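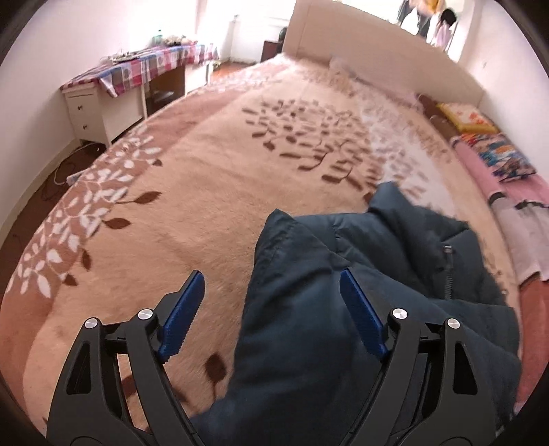 글 Barry Fairclough

3장. 전자책 단말기에 어린이 도서 시리즈 등록하기

이 장에서는 Pindard 서재 앱에 시리즈 도서를 등록하고 자녀용 책장에 배치하는 방법을 설명합니다. 단말기 초기 설정과 무선 네트워크 연결은 2장을 참조하십시오.

3.1 시작하기 전에

단말기의 남은 저장 공간이 200MB 이상인지 확인합니다. 삽화가 많은 논픽션은 글 위주의 동화보다 용량이 큽니다. 보호자 계정의 비밀번호도 준비합니다.

3.2 시리즈 추가

1. 홈 화면에서 [서재]를 누릅니다.
2. 오른쪽 위의 [추가]를 누르고 [시리즈]를 선택합니다.
3. 검색창에 시리즈 제목이나 출판사 이름을 입력합니다. Ritby, Van Wyk 등 출판사 이름으로 찾을 때는 로마자로 입력해야 합니다.
4. 검색 결과에서 원하는 시리즈를 누르면 권별 목록이 나타납니다.
5. 내려받을 권을 선택합니다. 한 번에 최대 12권까지 선택할 수 있습니다.
6. [받기]를 누르고 보호자 비밀번호를 입력합니다.

참고: 출간 예정인 권은 회색으로 표시되며 선택할 수 없습니다. 제목 옆의 종 모양 단추를 누르면 출간일에 알림이 옵니다.

3.3 자녀용 책장에 배치

1. [서재]에서 등록한 시리즈의 표지를 길게 누릅니다.
2. [책장으로 보내기]를 누르고 자녀의 이름을 선택합니다.
3. 정렬 방식을 [권 순서] 또는 [최근에 읽은 순서] 중에서 고릅니다.
4. [완료]를 누릅니다.

권장 연령이 자녀 프로필의 나이보다 높은 책은 확인 창이 한 번 더 나타납니다. 괴담이나 미제 사건을 다룬 책에서 자주 나타납니다. [허용]을 누르면 해당 권만 책장에 추가되고, 같은 시리즈의 나머지 권에는 적용되지 않습니다.

3.4 종이책과 쪽수 맞추기

학교 독서 기록장에 종이책 쪽수를 적어야 하는 경우 사용합니다.

1. 책을 연 상태에서 화면 가운데를 누릅니다.
2. [보기] > [쪽 번호] > [종이책 기준]을 차례로 누릅니다.
3. 판본 목록이 나타나면 가지고 있는 종이책의 판본을 선택합니다.

화면 아래에 "6 / 214"와 같은 형식으로 현재 쪽과 전체 쪽수가 표시됩니다. Greltitz 판본은 부록 쪽수가 전체에 포함되지 않습니다.

주의: 내려받는 동안 단말기의 전원을 끄지 마십시오. 파일이 손상되면 해당 권을 삭제한 뒤 다시 받아야 하며, 그 권에 표시해 둔 책갈피도 함께 지워질 수 있습니다.

주의: 자녀 프로필을 삭제하면 읽기 기록을 복구할 수 없습니다. 기록을 보관하려면 먼저 [설정] > [내보내기]에서 저장하십시오.

개정일: 2020-05-30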